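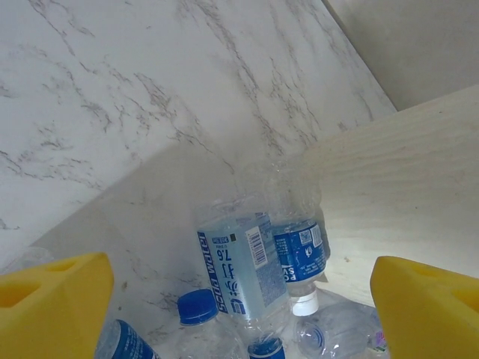 Discarded plastic drinks bottles.

Hannelore Wiegand ran the corner shop in Muston until June, and she still wakes at five. "I lie there and think about the milk order," she says.

She took the lease with her sister and 400 in savings. The first winter was slow. 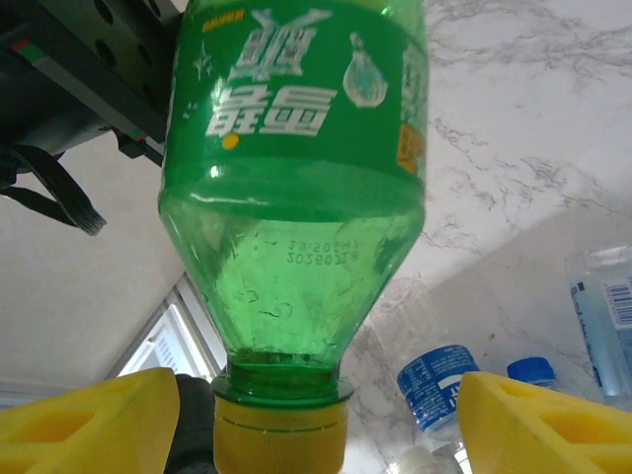 Words: Svenja Nolte

Soft drinks kept the till going in summer, but bread brought people in. "If the bread was late they told me – and they told each other."

She worked seven days a week and closed for two days at Christmas. The new owner, Yi-chun Hsieh, shuts on Sunday afternoons. Wiegand approves. "I should have done it years ago. I go in for my paper now and I try not to straighten the shelves."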